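Madhu Singhal has a drawer full of bus transfers, and she wants to show me every one of them before we sit down. There's one from Osunia printed on paper so thin you can read the next one through it. There's one she found in a library book. And there's a pale yellow stub, folded in half, that she says started the whole thing.

"I was on the 56 out to Burdale and I'd brought nothing to read," she says. "So I read the transfer. All of it, both sides, the fine print about where you could and couldn't change. I thought, somebody sat down and wrote this! Somebody had to decide what to call the stop at the end of the line."

That was the beginning of Plodley, her small and thoroughly addictive magazine about getting around slowly. It comes out when it's ready, it fits in a coat pocket, and the fifth issue has just landed in shops with a cover the colour of a traffic cone. I've been reading it since the first one and I'll admit I arrived at her flat a bit giddy.

Each issue follows a single route from one end to the other. Madhu rides it over and over, at all hours, and then writes up whatever she's come across: the bakery that opens before the first bus, the shelter with the good bench, the corner where drivers wave to each other. The new one is all about the 70, a long, wandering line that leaves from behind the market and finishes at a turning loop beside a reservoir.

"People told me it was a dull route," she says, pouring tea. "It's the best one I've done. It goes past three cemeteries and a place that repairs accordions. How is that dull?"

The accordion shop gets four pages. Its owner, Dong-geon Tak, let her sit in for a whole afternoon while he replaced reeds, and the piece that came out of it is my favourite thing she has written. I phoned him to ask what it was like being in the magazine.

"She asked me what the bus sounds like from inside the shop," he told me. "I've been here a long time and I'd never thought about it. It's a low D, when it idles. A bit flat." He's since had readers turn up on the 70 purely to listen for it, and one of them bought a concertina.

Madhu grew up well away from any bus. The nearest stop was an hour's walk, she says, and her family drove everywhere, so moving to the city at nineteen felt like being handed the keys to it. She rode whatever came first. She got lost a lot and didn't mind. Her first job was in the accounts office of a flooring company, and she wrote the earliest Plodley notes on the backs of cancelled invoices, a few of which she still has. They're hard to make out now, mostly arrows and the names of pubs.

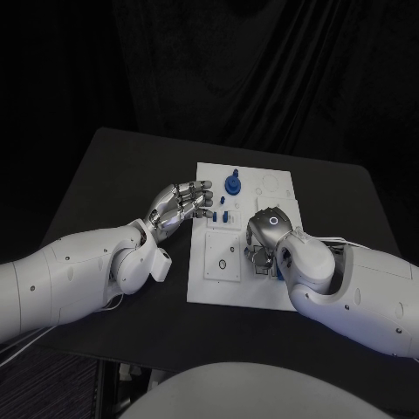
MAKING THE MAGAZINE

The writing she does alone. For everything else there's Cadi Lewis, who draws the maps, and who has joined us by this point with a tube of rolled paper under one arm and a bag of mandarins.

Cadi's maps are a marvel. They aren't to scale and they don't pretend to be. A hill that's miserable to walk up takes half the page, and a motorway overpass shrinks to the width of a pencil line. On the fold-out for the 70, the reservoir is enormous and the shopping centre is a grey dot with a label.

"I ride it once with Madhu, and then once without her," Cadi says. "She talks the entire way, so the first trip is really hers. On the second one I draw what I can remember when I get home. If I've forgotten a bit, it goes in small."

"She left out my favourite bench," says Madhu.

"I put it back in."

"You put it on the wrong side of the road!"

They've been at it like this for two hours by the time I think to check my recorder. They argue about commas and about whether a roundabout counts as a landmark. Cadi peels mandarins for everybody while losing the argument about the roundabout, and then wins it back by unrolling an old draft where it plainly looks better.

The printing happens at Bhatia, a family shop a short walk from the depot, on a two-colour press. Every issue gets two inks and no more, so the pair of them spend weeks choosing. The latest is orange and a deep bottle green. For the issue before, they wanted a particular dusty pink and ended up with something closer to salmon, and Madhu has grown so fond of it that she's painted her hallway to match. I can report that the hallway is fantastic.

I ask who reads it. Drivers, she says straight away, and she's proudest of those. One of them, Mimoza Stoyanova, wrote to correct a detail in issue 2 about where the buses used to wait over the dinner hour, and the letter was so good that Madhu asked her for a column. It's called Layover, and it's the first page plenty of us turn to. The latest one is about the different ways people say thank you when they get off, including the man who says it in a whisper and the schoolkids who yell it from the footpath after the doors have closed.

"Mimoza doesn't waste a word," says Madhu. "I send her pages back with nothing on them. I'd love to be able to do that with my own."

As for the next issue, she won't say which route it is, though there's a timetable pinned above the kettle that she takes down when she sees me looking. She will say that it involves a ferry, that Cadi is already worried about how to draw water in only two colours, and that she's had to buy a better raincoat.

Before I go she digs out one last transfer for me to keep, a spare from the 56. I read it on the way home, both sides. The fine print really is very good.

Issue 5 of Plodley is out now. Back issues are available from the counter at Bhatia while they last.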